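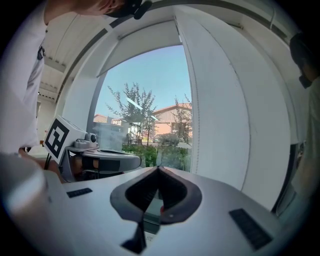

Pruvdale hand unit: finger pad, side grip strips, and a second unit with its marker panel.

Pruvdale Handheld Demonstration Grippers
Made by Utuner. Sold in pairs.

With the Pruvdale you teach a robot a task by doing the task yourself. The operator takes one gripper in each hand, opens and closes the jaws, and moves through the job at normal speed. The movement of the hands is recorded and later used to train the arm. No robot has to be present during the recording, so you can work in a kitchen, a bathroom or a storeroom.

Every unit carries black-and-white markers. Please keep the markers clean and do not cover them with the fingers or with tape. A scratched marker panel must be replaced, it should not be repaired with a pen.

What you receive
2 hand units with finger pads mounted
2 spare finger pads
Cables and one shoulder harness
Lustness recording software, license for one computer

Working with the set
Put on the harness first and close the buckles, then connect the cables. Hold both units in front of the body with the jaws pointing away from you. Wait for the green light before you begin. We advise to record short demonstrations and to repeat the same task from different starting positions. For a simple pick and place task, 300 demonstrations are usually a good beginning. For tasks with two hands and many objects, our customers plan for 3,000.

If several operators record in the same room, give each person enough free floor and lead the cables behind the feet.
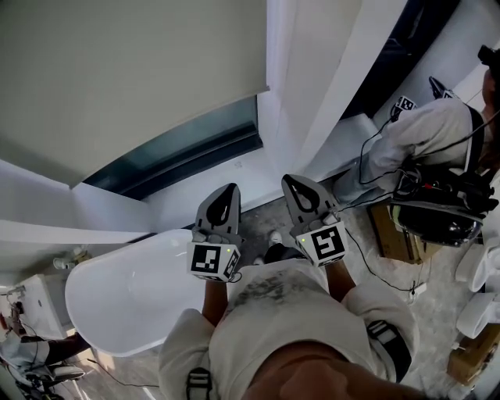

Braulio Lozano wrote to us that his wrists were tired after the first long day, and that he would like a lighter unit for small hands. He also asked if the finger pads can be changed without tools. They can: pull the old pad forward and press the new one until it clicks. The lighter unit is planned for November.

Questions before ordering
Orders and spare parts: Maureen Tunstall
Software and training data: Phúc Võ
Delivery is within 5 working days if the set is in stock. Finger pads and marker panels can be ordered separately.

Page updated 2020-03-25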